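Bench notebook, Clikdale workshop, back bench
24 September 2026
Job 546, server board, socket and processor

Lovely day on this one. I've been wanting to get properly into the Xeon box since July and we finally had the bench clear long enough to leave it open and look at it without somebody needing the space for a printer. Lech had already got the lid off and the memory out when I came in, so I started straight on the board.

First impression is how much better laid out it is than the desktop machines we usually get. The slots sit close up to the socket, the chokes and capacitors for the processor supply are all together on one side, and the sockets and connectors you might need in a hurry are mostly near an edge. I know people find server boards dull. I think they're the best thing we get through the door! Everything has a place and you can more or less read what it's for from where it's been put.

Cleaned before touching anything else. Soft brush, then the hand blower, short puffs away from the socket. There was a line of grey fluff packed along the foot of the slots which came away in one satisfying strip. Did the latches one at a time, open and shut, to make sure they all click. They do. One is a bit lazier than its neighbours but it holds. Dariusz wants a note of that sort of thing even if it's fine, so there it is.

The wires bothered me for a while. There's a twisted red and black pair that runs over the back of the board and I wanted to know where it ended up before I moved it. Not traced fully yet. I've left it where it was and written "pair - trace" on the tape on the bench edge. Please don't tidy it away, it's lying how it was found and I'd like to follow it with fresh eyes.

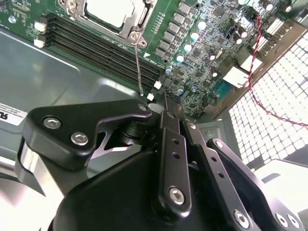
Job 546: socket frame, black memory slots with white latches, chokes to the right, the red and black pair across the rear panel.

Next the lever. I'd forgotten how much spring there is in these. The first time you work one you think you must be doing it wrong, because it takes a good firm push down and then out sideways to get it clear of its hook, and all that time you're leaning on something worth more than the bench. What helped me was doing it three or four times on the scrap board first (the cracked one in the Aoki crate, it's ideal for this and nobody will mind). You get to know the point where the resistance changes. After that the real one felt easy.

Notes on the lever for whoever does it next:
Down and slightly away from the socket, then let it come up under your finger. Don't let it fly.
Keep the other hand off the board. I caught myself steadying it with a thumb on the capacitors.
If it feels gritty, stop and brush round the hinge.
Frame opens only when the lever is fully up. If the frame won't lift, the lever isn't up.

Then the contacts. I could look at these all day. Under the lamp, at a low angle, they all catch the light in the same direction, and when one is out of line it shows as a little dark fleck or a bright one in the pattern. That's the whole inspection really: tilt the lamp, look along the rows, turn the lamp, look along them the other way. Renata showed me her trick of going right round, four sides, and only then getting the magnifier out for anything that looked odd. I'd always started with the magnifier and got lost halfway across. Her way is much quicker and I'm a convert.

Nothing bent that I could find. One speck which turned out to be a fibre and lifted off with the blower. No tweezers in the socket, ever, please. Miłosz has a story about that from his last place and he can tell it himself.

The processor is an engineering part, by the way, which made my morning. The lid has XEON on it and then INTEL CONFIDENTIAL underneath, with the codes below that. It came in a plain tray in the same lot as the chassis. I've seen pictures of these but had never had one on our own bench. Eustaquio says they turn up fairly often in surplus lots and that some are fussy about which firmware they'll start with, so we shouldn't read too much into it if the first power-up is a bit sulky. Worth knowing before we start blaming the memory.
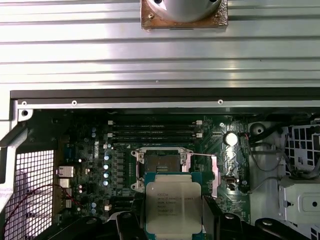 Lining it up is the part that deserves patience. Corner mark to corner mark, notches to the tabs, and look at it from directly above before it goes any lower. Then straight down. The thing I kept telling myself is that a flat part on a flat bed of contacts should need no persuading at all, so if there's any urge to nudge or slide it, it comes back up and you start again. Sliding is how you wreck a row. Down level, let go, look at all four edges. If the gap is the same all the way round, it's home.

We did it over and over this afternoon, in and out, partly for practice and partly because Dariusz is rewriting the work card and wanted to know which steps people hurry. The answer is the looking from above. Everyone checks the corner mark on the way in, and then the eye goes to the near edge and stays there, and the far edge is the one that sits proud. So the card is going to have a separate line for the far edge. I'm pleased about that. The old card just said "seat processor" and left it there, which is fine if you've already done it for years.

Some other things that came up while we were at it:

Hold it by the sides of the package. Underside stays untouched, and the lid too if we're going to put paste on it later, otherwise it needs a wipe.

Tray lid goes back on the tray whenever the chip is out of it. I found a crumb of foam in ours.

The lamp on the left arm throws a glare off the ribbed metal that gets right in your eyes when you lean over the socket. Moving it round to the front sorts it. Lech has put a bit of card over the shiny part for now and that's even better.

Wrist strap: the good one is the blue one. The clip on the other is loose and I've hung it on the repair hook.

For closing the frame I'd like us all to say the same thing out loud, because there were three of us round the bench and three different ideas of "closed". Frame down flat, lever down, lever under the hook. Closed means the lever is under the hook. Anything before that is still open as far as I'm concerned, and nobody tilts the chassis until it's closed.

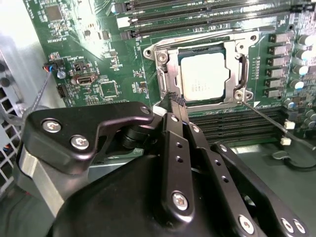 I also got a bit carried away with the supply side of the board. The chokes are stacked up so neatly along there, with the capacitors next to them, and I spent most of a tea break going over them with the lamp for bulging tops or browning on the board. All clean. I ran a fingernail along the edges of the white connectors too, to feel for cracks, and they're sound. If anything lets this machine down I don't think it will be there.

The small printed marks on the board are clear and I love that they bothered. Nearly every header has its name beside it if you get your eye down low enough. I've started copying them onto a sketch so we don't have to squint each time. The sketch is in the Trodus folder, pencil only, feel free to add to it. The fan headers are done, the corner by the ports isn't.

Paste and cooler not started. We have the big tube in the cupboard but I opened it and the end has gone stiff, so I'd rather wait for the new one. Kilico order went in this morning: paste, a pack of 50 lint-free wipes and two more of the soft brushes, because I've become very attached to the one I've got and people keep borrowing it. Renata thinks we should get the 400 pack of wipes next time and be done with it. She's probably right, we go through them like biscuits.

Memory: the sticks that came out are in the antistatic box with the job number on it. Lech wrote on each bag which slot it came from, good man. I want to put just one back for the first power-up and add the others after, so don't fill the slots even if you're feeling helpful.

To do, in the order I'd like to do it:
Trace the red and black pair.
Finish the header sketch.
One more round of the contacts with the lamp before the chip goes in for keeps.
Paste and cooler once the order comes.
One stick in, monitor on, see what it says.
Ask Eustaquio which firmware he had on his.

Dariusz is hoping to have the new card printed before the cooler goes on, and Miłosz has offered to try it cold, without any of us explaining, to see where the wording trips him up. That's a really good idea and I wish we'd done it with the old one. Anything he queries gets written in the margin and left there till we've all seen it.

Box is covered with the clean sheet, lamp off, tray on the shelf with its lid on. Key to the cupboard is back on its nail.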